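**Teleop operators wanted, hand comparison, Clonthorpe site**

Matari needs up to 15 people for Feburary. Two hand controllers, same bathroom jobs on each: sink, towel, hooks. Need to know which one you'd rather use for 60 minutes straight.

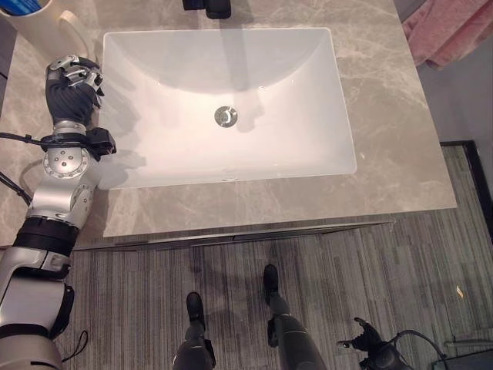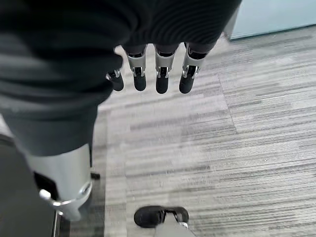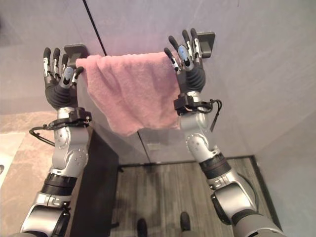

No experience needed. 7 sessions each, paid per session. Must be ok standing, ok with a headset. Glasses fine. Left handers esp. welcome, we are short of them.

Apply thru the Pascual desk, put "hands" in teh subject line.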